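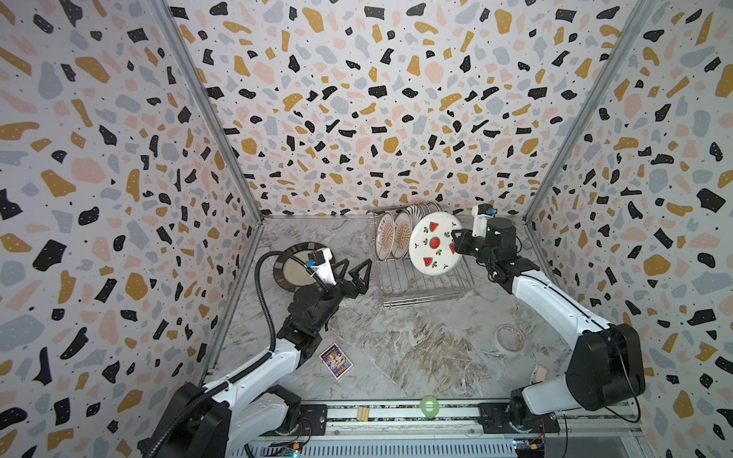 **Set-up Guide / Cold Room Equipment**

## Section 2: First run of the Gosling humidity unit

Welcome to the fun part! By now the Gosling is bolted to the wall bracket and the water line from Section 1 is in place. Once it's running you'll have a fine, even mist over your leafy greens, and growers who switch from hand spraying tend to love it.

**Before you start**

- Move all produce out of the cold room.
- Have the Trokari filter cartridge ready, still sealed in its bag.
- Keep the door key for the control box within reach.

> **CAUTION:** Turn off the main power switch before you open the control box. The fan can start without warning.

1. Open the control box and slide in the filter cartridge, arrow pointing up. Push until it clicks.
2. Close the box, lock it, and open the water valve a quarter turn.
3. Check each joint for drips. Tighten by hand only – a wrench will crack the collar.
4. Turn on the main power. The display shows the software number, then **READY**.
5. Hold **SET** until the display blinks, type the start code 2139, and press **SET** again.
6. Choose your crop group. Pick **LEAF** for lettuce, spinach, and herbs, or **ROOT** for carrots and beets with the tops on.

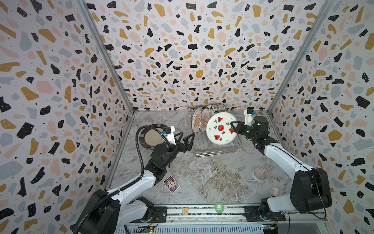
7. Press **RUN** and let the unit flush for 27 minutes. The first water may look cloudy, so let it go down the floor drain.
8. When the flush ends, the humidity reading starts to climb. Give it time! A full-size room needs a couple of hours to settle.

**Note:** The reading should never sit at 100 for long. If it does, water is collecting on the sensor. Wipe the tip with a soft dry cloth and check again after 2 minutes.

**Note for Wistwood rooms:** These have a lower ceiling, so set the nozzles to the flat position before step 7. Jordan Rudd at Flekness worked out this setting on our own test room, and the mist spreads beautifully.

> **CAUTION:** Do not add bleach or produce wash to the water line. Cleaning products go in the side tank only (see Section 4).

Load your first crates when the reading has held steady for an hour, leaving a hand's width between stacks.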